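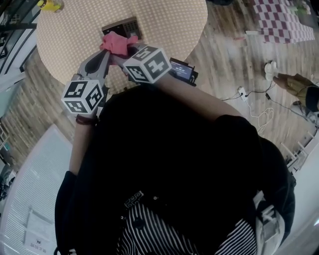 4.3 Calibrating the finger markers

Stindex works out the opening width of the hand-held gripper from the marker cubes on its two fingers. Calibrate after fitting a cube, changing a finger or updating the tracking software. You do not need to repeat it between sessions on the same day.

Before you start, check that the head camera is running and that section 4.2 (lens file) is complete.

1. Open Stindex and choose Tools, then Finger markers.

2. Hold the gripper out in front of you at working height, with nothing between the fingers. Both cubes should be outlined in green in the preview.

3. Press Start. Close the fingers fully and hold for the tone.

4. Open the fingers fully and hold for the second tone.

5. Open and close slowly until the frame counter reaches 400. Turn your wrist a little as you go, so that more than one face of each cube is seen.

6. Press Solve. The result is saved to the session folder as fingers.cal.

Note: Solve stays greyed out if fewer than 200 frames show both cubes. Go back to step 5 and carry on; the earlier frames are kept.

Caution: Do not calibrate while gripping cloth. A folded edge can cover part of a marker, and the closed position will be stored too wide.

Checking the result

7. Choose Replay and drag the slider from end to end. The width trace should rise and fall without steps.

8. If the trace jumps, look at the exposure setting. We use 190 at Wanosach with the blinds open. Dark sleeves and patterned tablecloths make no difference to detection, but glare on a cube face does.

9. Pick up a soft item, put it down again and stop the recording. The grasp event should appear in the log within one line of the width change.

Error 236 means that the left and right marker IDs are swapped. Swap them in the settings file - there is no need to move the cubes - and repeat from step 3.

Changes to the default settings go through Hannelore Pfister.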